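Serach two-arm tabletop kit by Clakby

Can a machine tidy your kitchen table yet? Well, sort of! I've had the Serach on my bench since July and it's great with chunky stuff, slower with anything soft (I still fold my own towels).

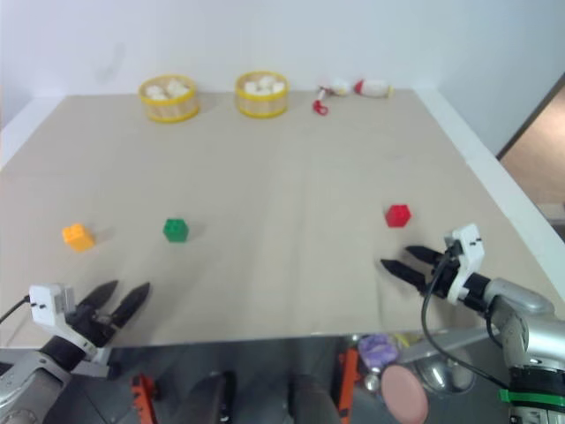 Orange, green and red blocks on the table, two woven baskets at the back.

You get both arms, two-finger grippers and 4 spare fingertips. It's $2,000, and I'd say start with blocks before you trust it with your dishes!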